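Progress report, February: litter and bag stations, Furkamgate

The plan called for 13 fixed bag stations. What the Trokau office has is a smiley-face shopping bag hanging from an adhesive hook on a white panel. It costs next to nothing, and I doubt it changes anyone's habits. Of the 253 budgeted, 178 is unspent, and I would hold it until we see real use.

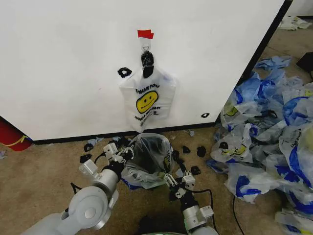 Gøran Lundgren replied on Tuesday that stick-on hooks are fine for light trash and that Purkden has managed with them all winter. I'd still like screws.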